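Can a robot tidy a table yet? Tuso is starting with eyeglasses
Apr 21, 2025

Darkunley: Tuso today opened Hukow, a project on small household chores.
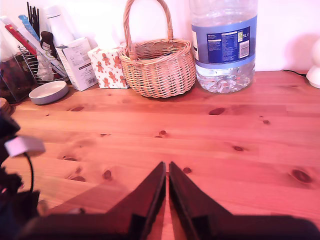 Tuso Home Chores Team

Clearing a tabletop is still hard for a machine, and we love working on it!

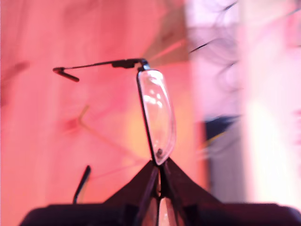
Eyeglasses held upright in the gripper.

Thin frames and clear lenses make glasses a great test.

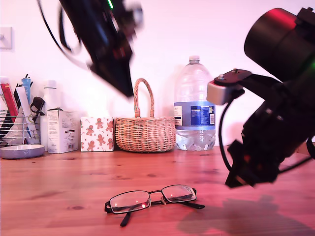

Our goal for August is 167 tries with 8 kinds of household items, and we will share the misses too. 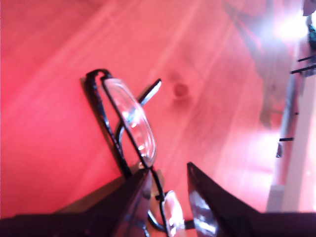 Two fingers, one thin black frame.

Contact: Tuso press desk, Darkunley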